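Speaker notes – Surface finish and glare in small reading rooms
Merike Laur, afternoon session, Monday

Slide 1. Title
Leave up while people sit down. Mention that the slides use my numbering, while the handout still has the old one. Questions at the end, except on definitions.

Slide 2. What the talk covers
Matte and satin work surfaces under overhead light. Paper documents only. Screens are a separate problem and Maxine Whitelaw covers them in the next slot.
Define the terms now. Illuminance is light arriving at the surface. Luminance is light leaving it toward the eye. Most complaints described as "too bright" concern the second, and most room surveys record only the first.

Slide 3. Tops and walls of similar tone
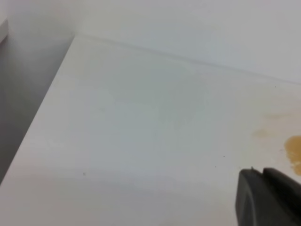

Reflectance is normally specified for walls, ceiling and floor, with furniture left to whoever buys it. In a small room that omission matters, as the desk fills most of the reader's lower field of view. An off-white top against a light gray-white wall gives very little contrast at the boundary, and the shading across the top itself can be the stronger cue – lighter toward the middle, grayer in a broad band lower down. A single meter reading would miss that band. Take a grid.

Slide 4. The Mangubat room
Target was 600 lux at desk height. Two rows of fixtures, both parallel to the window wall. The original layout put 4 desks directly under the rows, which places the mirror angle close to a seated reader's line of sight. Moving the desks half a bay sideways removed most of the veiling reflection with no change to the fixtures.
If asked about cost: labor only.

Slide 5. Liquids and gloss
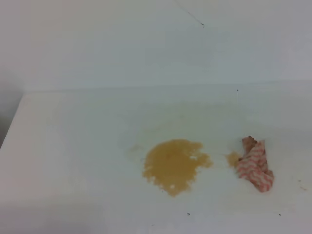
Orange-yellow liquid on a white tabletop, light wall behind.

A liquid film has a smooth upper face, so it reflects like gloss whatever the finish beneath. Same mechanism as varnish over matte paint. Do not spend more than a minute on this.

Slide 6. Depth and apparent color
Transmitted color depends on path length. Light passes down through the layer, reflects off the substrate and passes up again, so absorption is counted twice. Thin margins therefore look paler than the body. The same applies to worn lacquer, and it is the reason samples should be judged at full coat thickness.
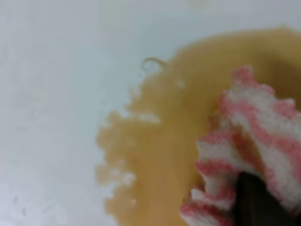

Slide 7. Choosing a finish
Ask the supplier for gloss at 60 degrees and for diffuse reflectance. Umska and Flusora samples are on the side table; pass them along the rows. Presar samples had not arrived when these notes were written.
Very high reflectance is a poor choice under strong downlight. Mid-tone tops reduce the contrast between page and desk less than people expect.

Slide 8. Reading the edge

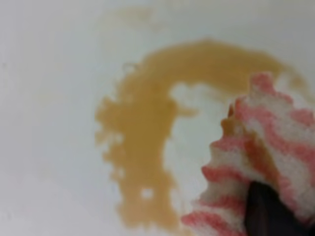 Edge sharpness is a weak basis for judging finish from photographs. Focus, viewing distance and light direction all alter it. With the tan-brown spill on white, the borders are feathered by softness in the picture, and the white could pass for gloss or light satin. Measure the sample, or tilt it by hand under a bare lamp.

Slide 9. Maintenance
Abrasive cleaners raise gloss on matte tops by polishing the high points. Check readings again in July, after the summer clean, at the same grid points.

Slide 10. References and contact
Leave up during questions. Hand over to Maxine.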